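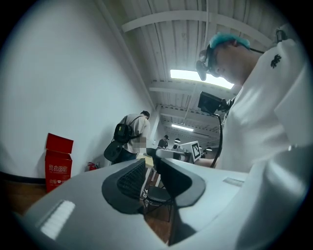

Fig. 1. Hair cap in use under a ribbed ceiling with fluorescent fittings.

Unit 4: Working Rooms, Part A. Head covering, overhead lighting and roof surfaces
Pirosstead Short Course in Workroom Practice
Handout issued March 3, 2020

These notes go with the first half of Unit 4. Bring them to the practical, along with the floor plan you drew for Unit 3. The reading is Vella, chapter 2, and the first section of Srivastava. Vella deals with clothing and Srivastava with buildings, and they use the word "overhead" differently. In this course it means anything fixed above head height.

1. Head covering

A cap is worn to keep hair out of the work. It should sit over the whole top of the head, with the front edge low enough to hold the fringe. Long hair is tied up first and then covered. A cap put on over loose hair tends to ride up at the back of the neck during the shift.

Bright colours are preferred on this course. The cap in Fig. 1 is turquoise-blue and shows up well against a white shirt and a white ceiling. A white cap would be harder to pick out if it were dropped on a pale bench or packed by mistake with folded goods. Some sites use colour to show which section a person belongs to. Astham does this, and visitors are given a separate colour at the door.

Anything else worn on the head goes on after the cap. Straps should lie flat on the fabric. Check the cap again when the straps have been tightened, as the edge can be pulled back from the forehead.

Caps are kept in the entrance lobby, in boxes of 200. Take one at the start of each session and put it in the bin when you leave. Do not keep a used cap in a pocket.

2. Leaning over the work

Much bench work is done with the head bent forward. Two things follow from this. The first is that loose items at the neck and chest hang away from the body and can touch the work, so cords and straps should be looked at while leaning, and again while standing upright. The second is that the head comes between the ceiling light and the bench.

A single fitting directly above the worker gives a strong shadow just where the hands are. A second fitting further along the room softens it a little. Srivastava recommends setting benches so that the nearest fitting is slightly to one side, and gives a worked layout for a room with 40 places. Copy this layout into your notes before the practical.

3. Ceilings and roof panels

Ribbed or corrugated panels are common in large workrooms. They span well between beams and are quick to put up. White panels reflect light back down, and this matters in rooms with few windows.

Their weakness is cleaning. Dust and lint settle on beams and on the tops of hanging fittings. A long light mounted flush with the panels has less of a ledge to collect it. Beams are wiped on a fixed round, and the room must be cleared and the benches covered before anyone starts. At Astham the round is done in August, when the lines are stopped.

When you inspect a ceiling, write down:
the panel type and colour
the direction of the beams
the type of light fitting and how it is fixed
any lamp that is out or flickering
stains, rust or loose fixings

Use form 556 for this. One form covers one room. If the room is divided by a partition that does not reach the ceiling, treat it as one room.

4. Before the practical

Mark on your floor plan where each light fitting falls, and shade the bench positions where a person leaning forward would block it. The practical lasts 105 minutes, including the time needed to put on caps and overshirts. Part B covers floors and drainage and will be handed out at the end of the session.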